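The Second Career of Bimla Thakur

By Lena Duda
2020-11-16

Bimla Thakur wants me to eat before we talk, and since we are meeting over a video call she makes me promise to go and get something. I come back with toast. She approves of the toast, asks what is on it, disapproves a little of the margarine, and then we can begin.

She is a retired school librarian, and for the past few years she has been writing down other people's recipes. Her own she finds dull. She collects from neighbors, cousins, former students, the woman who hems her trousers, anybody who cooks something at home and has never put it on paper. The notebooks have now become a book, Stunura, with 96 recipes in it, and it has sold out its first printing of 300 copies without leaving her side of town, more or less.

"I did not set out to make a book," she says. "I set out to get my aunt's lemon pickle before she forgot it. She would say, put in salt. I would say, how much salt? And she would look at me as if I had asked how much air to breathe."

So she learned to sit in kitchens. She would turn up in the morning with a notebook and a set of measuring spoons, and every time a hand went into a jar she would catch it and tip what it held into a spoon before it could go in the pot. It drove people mad, she says, and she is still very pleased about it.

"Kanchan nearly threw me out! I was standing between her and the sink the whole day, and she wanted to wash her rice." 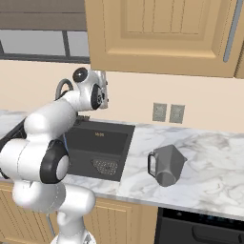
By the sink, where most of the arguments start.

Kanchan is Kanchan Srivastava, an old friend from the school, whose black lentils take up four pages of the book and are worth every one of them. I tried them the weekend before our call. They take most of a day and a good deal of patience, and my whole apartment smelled wonderful until Tuesday.

"She still tells me I wrote it down wrong," Bimla says. "She says the ginger goes in later. I have the notebook, I wrote the time next to it! But when she cooks it for me now, yes, the ginger goes in later. So which one is the recipe? I printed what I saw."

I ask whether people ever refuse, and she takes a long while to answer (there is tea to be poured, and a telephone that rings in another room and is left to ring). A few have, she says. One man, Trilok Khurana, told her no for 16 months. His mother's carrot sweet was for family only, and he was perfectly polite about it each time. Then one evening he called and read the whole thing to her over the phone, very fast, and hung up.

"I had to call back, because I missed the sugar. He picked up and said, 'A cup and a half,' and hung up again. Now he buys copies for all his nieces." 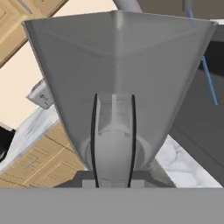 Getting it onto paper

The typing was done by her grandson, Harsh Pathak, who is studying accounting and had not planned on spending his summer with other people's pickles. Bimla read aloud and he typed, and where her handwriting defeated them both they cooked the dish again to find out what she had meant. One page said only "3 and then cover." They tried spoons, they tried cups. It was whistles of the pressure cooker.

"He was very patient with me," she says. "He also ate very well, so I don't feel sorry for him."

They argued over how much of the talk to keep. Harsh wanted a clean page with ingredients and steps. Bimla wanted the stories, the scolding, the bit where someone's sister comes in and says it should be mustard oil. You can guess who won, and I'm glad she did, because I have been reading the book in bed like a novel.

A second printing is due before the end of November, with the mistakes fixed and an index, which any librarian would be ashamed to have left out the first time, and she says she was. After that there is another shelf of notebooks to get through, mostly breads.

Before we finish she asks what my own mother cooks. I tell her about the sour rye soup, and that I have never made it myself, and there is a rustling while she looks for a pen.

"Does she start the rye the night before?" she asks. "Or earlier? Call her and ask. I'll wait."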